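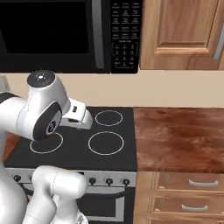 Budgeting for a bench arm and kitchen simulation licence

Asked 27th March

Our college intends to purchase one robotic arm for its domestic assistance unit. Grandik has quoted for the arm, gripper and controller. Karppinen has quoted separately for simulation software at $80 per seat per year. The equipment allocation closes before the next intake and does not carry over. Should the simulation seats be purchased first, and what is commonly omitted from a budget of this kind?

3 answers

Answer 1
Purchase the seats first if the course outline permits. Our department did so in January and deferred the arm to the following financial year. Please confirm whether the licence is charged per named user or per workstation, as the two totals differed considerably in our case. The following were absent from our original submission:
Spare gripper fingers
Freight and insurance
Electrical work and guarding
Annual service, quoted to us at $1000

Answer 2
Get the Brurton one, it is cheaper.

Answer 3
The previous answer does not address the question. I would add that the simulated model should match the arm you intend to buy, including the gripper. Ours did not, and the conversion was invoiced at $3091. Request written confirmation from both suppliers prior to raising the purchase order.

Marked as helpful by 68 members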